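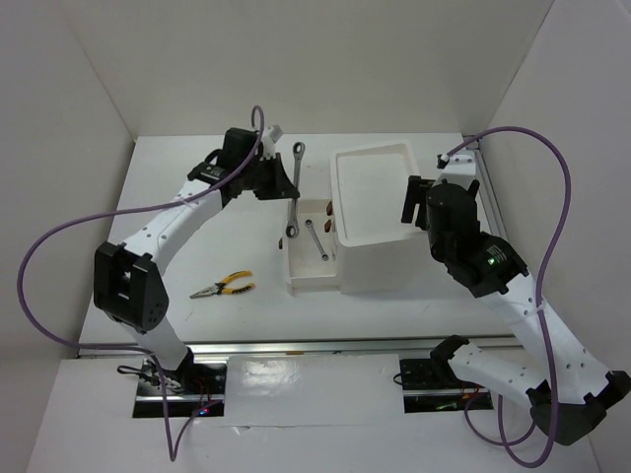

Maeve Cullinane wrote in after my last column to say that a death notice is a kindness to the family and that picking holes in one is bad manners. She may be right. I went to see Thilini Ranasinghe in Fistthorpe anyway.

Ranasinghe writes obituaries for money. Her firm is called Temba, and families pay it £80 for a short life of a parent or husband, ready to go in the paper or on the funeral home's website. She used to do it for a weekly, where the dead were not charged. I asked whether a paid obituary was worth reading by anyone outside the family.

"Sometimes," she said. "The bad ones read like a job application. The good ones have a mistake in them somewhere, or a row."

I said I hadn't seen many rows.

"No, they get taken out. The daughter puts it in and the son rings me up."

What stays in, by my reading, is marriage, work, service, hobbies and a dog. Everyone marries the love of their life. I have yet to find a man who married somebody he got on with fairly well. Ranasinghe laughed at this but didn't give way.

"You're reading them one after another. The family reads one. It's only a cliché to you."

That seems to me a good answer for the family and a poor one for the record. People use these things later. Family historians copy out dates from them as though somebody had checked. Had she?

"I ask for the birth certificate. I don't always get it." She had a man last November whose relatives gave her two different years for his move to Pendurmont, and neither would budge. "I wrote that he moved there as a young man."

And war service? She took longer over that one. She will put down a regiment if there are papers. Without papers she writes "served in the army" and leaves off "bravely", which causes trouble. One widow asked for her money back over it. I wanted to know if she got it. She did.

I also asked about Nidum, the memorial site where most of her work ends up, and where a notice longer than 127 words costs the family extra. Ranasinghe doesn't care for the limit. She thinks it is why so many lives come out as a list of towns and employers, with the survivors squeezed in at the end. I'm less sure. The longest one on the site when I looked was 1675 words, for a retired surveyor, and I knew no more about him by the finish than I had after the first paragraph. I did know a lot about his caravan.

"But that's him," she said. "If he was mostly caravan, then it's accurate."

Would she write her own? She has started it twice. The second version is shorter and leaves out her first job, and she wouldn't tell me what that was. I pointed out that this was exactly what I'd been complaining about.

"Yes, well," she said. "You can ask my sister."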